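The Dumpling Clause

By the time Theda Weidemann got to the church hall, the good table was gone. Birgit Grube had it. Birgit had had it every July since the supper began, on the strength of a potato salad that tasted mainly of confidence.

"You're by the coat rack," Birgit said. "It's drafty, but your things are usually eaten lukewarm anyway."

Theda put down her pot. In it were plum dumplings, made from a recipe her aunt had left her along with 366 dollars and a grudge. The recipe was very clear about the plums and silent on the dough. For the dough it said only: as usual.

She had spent 13 evenings on as usual. The first batch dissolved. The second could have been used to hold a door. Joscha next door ate both and called them interesting, then stopped answering his bell around suppertime.

"What's the secret?" asked Sabine Engelhardt, who was judging, and who asked everyone this in the same voice, like a dentist asking about floss.

"Farmer cheese," said Theda. "And you leave it alone overnight."

"Birgit says hers is a secret too."

"Birgit's is mayonnaise."

Sabine wrote something down. She wrote for a long time, considering it was one word.
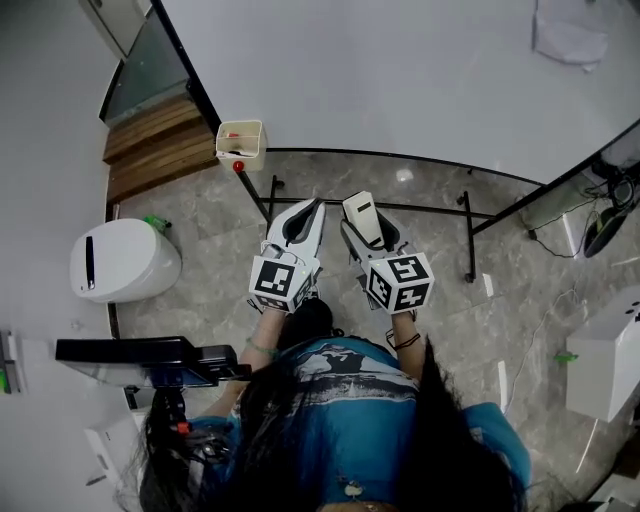 At seven the lids came off. Hauke Rothe, who had already been around the room once with a plate and once with a bigger plate, stopped at the coat rack and took two dumplings. He bit into the first and hit the pit.

"There's a stone in this," he said.

"There's a stone in a plum," said Theda.

He thought it over, chewing on the other side. Then he took two more and stood there between the raincoats, lining up the pits on the rim of his plate. People came to see what he was doing. They stayed for the butter and crumbs.

Birgit won. Birgit always won - the ribbon had her name sewn on the back. But she came by at closing with a clean jar and an expression like a parking ticket.

"For my sister," she said.

Theda filled it to the top and didn't mention the pits.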